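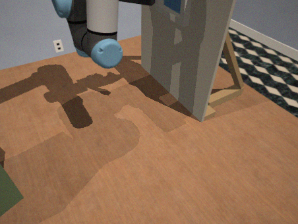

Sim-trained panel policy, results with and without shadow randomization

flonine_rig
Mon 5 August

Posting numbers because a few people in the domain randomization thread asked. Setup is one arm, rendered in sim, with a standing panel in front of it. The task is to reach the panel, make contact at a target point and push to a set depth. Policy takes RGB from a fixed camera plus joint angles. No depth.

We trained two versions on 1,254 rendered episodes each. Version A keeps the lights fixed and randomizes textures on the walls, floor and table. Version B keeps the same textures and also moves the lights, so the arm throws its shadow somewhere different every episode, sometimes across the table, sometimes up the face of the panel. Everything else is the same, including seeds for the start pose.

Then 400 test episodes per version in held-out rooms, lights moved for both. A reached the target 61 percent of the time. B reached it 83 percent. Most of A's failures are the arm stopping short of the panel. If I mask the shadows out of the render, A goes back up to 80, so I'm fairly sure it learned to read distance off the shadow.

Training time was the same for both. Rendering was slower for B.

kettlebrook
Thanks for posting. What renderer? And are the shadows hard or soft? We had a similar gap in Hoekstra and most of it went away when we turned on area lights for both sets.

flonine_rig
It's the Jelteck renderer, default path. Mixed shadows. There is usually one strong source and a couple of weaker ones, so you get a dark shadow with clear edges and a fainter one lying somewhere else on the table. The dark ones come out jagged at the resolution we render at. I haven't tried area lights only.

pdcontrol
I don't buy the conclusion. You tested with lights moved, and only B was trained with lights moved. Of course B wins. What you showed is that a policy does better on the distribution it was trained on. The number I'd want is both versions on real hardware, or at least both versions with the lights fixed.

flonine_rig
Fair. Fixed lights, held-out rooms: A 85, B 84. So B gives up very little there. No real hardware yet, the plan is November.

pdcontrol
That should have been in the first post. It's a better result than the one you led with.

marrow_st
Agree with pdcontrol on the order but I think the masking test is the interesting part. A going from 61 to 80 with the shadows removed says it was using them. You can't get that from the distribution argument alone.

pdcontrol
It says the shadows hurt it. That could be the policy reading distance from them, or it could be the encoder treating a dark patch on the panel as an edge. Two different problems. Removing every shadow doesn't separate them.

marrow_st
OK, then mask only the arm's shadow on the table and leave the ones on the panel. If it's distance, you should see most of the recovery from the table alone.

flonine_rig
I can do that. The shadow passes are saved separately per surface – I'd need to re-render the test set but not the training set. Will post when it's through.

kettlebrook
One thing on the textures. How wild are they? We had a floor set with diamond patterns and marble that I'm convinced did more harm than good. Loss on the encoder was noisier for the whole run and the final score was within a point of plain colors.

flonine_rig
We have diamonds and marble too. Wood grain on the table, plain paint on most of the walls. I didn't ablate textures. My guess is that the floor matters less here, as the arm works over the table and the floor is only in the background.

cirna_user
We ran close to this on Cirna with 6 seeds per condition and the spread between seeds was bigger than I expected, up to nine points. How many seeds is this?

flonine_rig
One training seed per version. I know.

cirna_user
Then I'd hold off on the 85 versus 84. The 22 point gap is probably real. The one point gap is nothing either way.

pdcontrol
Same here. More seeds before more ablations.

flonine_rig
Second seed for both is queued now. Rendering is the slow part, more than 1,000 episodes with moving lights takes our machine most of a weekend, but the existing set can be reused for the new seeds so it's only training.

marrow_st
Could you share the light ranges? Height and angle would be enough. We keep ours in a cone over the table and I suspect it's too narrow.

flonine_rig
Ours were a cone too at first and I widened it. Elevation 25 to 80 degrees, any direction, intensity by a factor of four. Under 25 the shadow from the arm runs right off the table and the success rate drops for both versions. I left those out of the test set as well, which I should have mentioned.

pdcontrol
Yes, you should have. Please run them and report them separately.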